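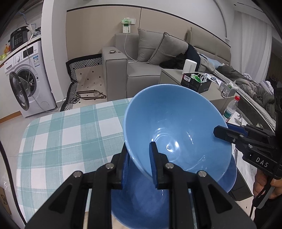 How long should the Adaler glaze slip be left to stand before sieving? Overnight, covered, with a second stir in the morning before it goes through the mesh.

November, entry continued, 14:30

Batch 5 of the Adaler slip was sieved by Kazimír Gajdoš this morning. A quantity of grit remained on the mesh and was returned to the ball mill for 30 minutes. The water added was 300 ml, as for batch 4.

Test tiles were dipped and placed on the upper shelf of the Vieira kiln. The lower shelf is reserved for the Clandside order and must not be used.

Yuzhen Su has asked that the specific gravity be entered on the bucket label as well as in this book. Labels for batches 3 and 4 are still to be completed.

The new sack of Luleck feldspar has been opened. Its lot number ends in 2037. Colleagues are requested to finish the old sack first.

Outstanding: replacement lid for the grey bucket.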